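September, notebook entry: hide glue vs. fish glue, open time and creep

Carried over from the last entry. Question is still whether the Durkoner fish glue can replace hot hide glue on the long veneer joints without giving up too much creep resistance. 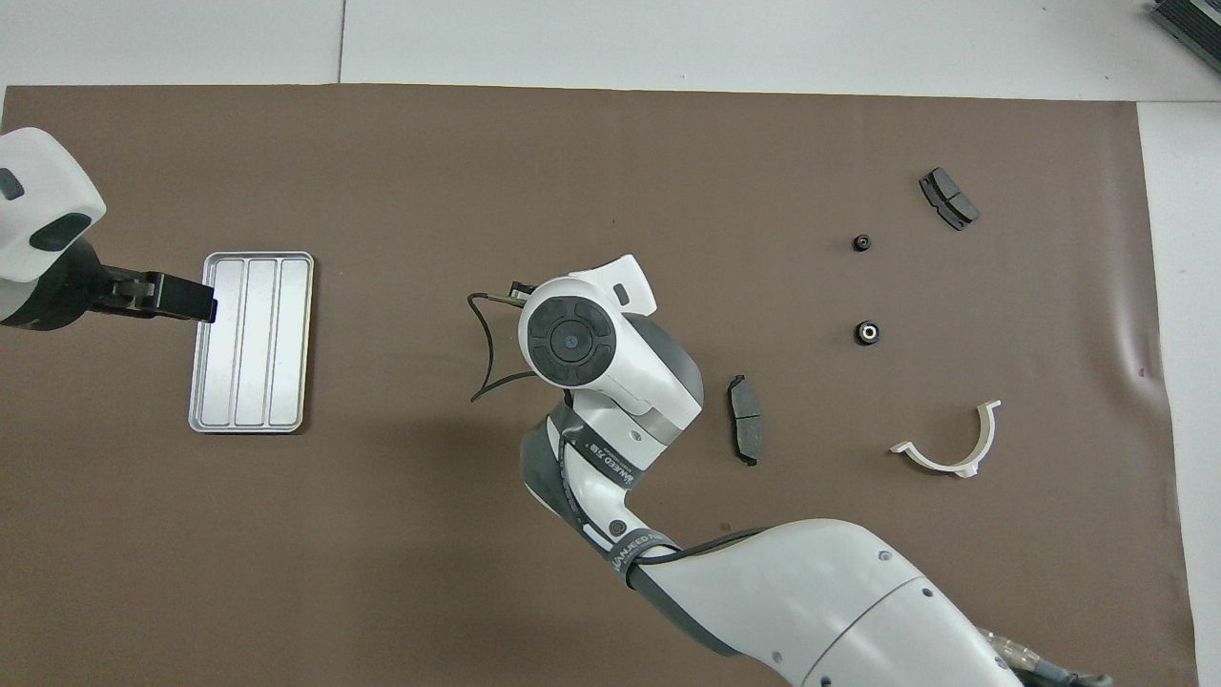

Stock is quartered maple, planed the same morning it was glued. Strips 6 in. long, lap joint, one square inch of overlap. Half the strips with hide glue mixed fresh, half with fish glue straight from the bottle. Clamped overnight, then 48 hours on the rack before any load went on. Shop humidity was higher than I wanted and I did not correct for it.

Open time, brush to first skin:
Hide glue, room temp wood: short. Had to rush the second strip of every pair.
Hide glue, warmed wood: better, but the warming box only holds a few strips at a time.
Fish glue: long enough that I stopped watching the clock. Squeeze-out was still soft when I came back from lunch.

Shear, pulled on the old Sondell frame. Best hide glue joint went at 1,293 lb and took wood with it across most of the lap. Fish glue joints came in lower as a group but the spread was tighter. 2 of the fish glue joints let go in the glue line with hardly any fiber on either face. Both were from the end of the board where the plane had started to burnish. I am not throwing them out of the set, but they are marked.

Creep. Hung weights from the remaining strips, scribed a knife line across each lap edge and read the offset with the loupe. No movement I can read on the hide glue. Fish glue shows a slight offset on the strips nearest the window, none on the others. Could be sun on the wood, could be the humidity again. Need to repeat with the rack turned around.

Notes on the mix. The Nwachukwu granules want a longer soak than the old lot. At the usual soak there were hard centers, and they went stringy in the pot. Left them in cold water overnight and they melted out clean. Strain it anyway. Pot held at 140 F by the stick thermometer - the dial on the pot reads high and should be ignored until it gets replaced.

For the Kirnarari cabinet doors I would still use hide glue on the frames. Fish glue is fine for the veneer if the doors stay out of direct sun.

To do:
Repeat creep, rack reversed, log humidity morning and evening.
Fresh plane iron before the next set.
Try fish glue with toothed faces.
Order more maple, same thickness. Remaining board is too short for a full run.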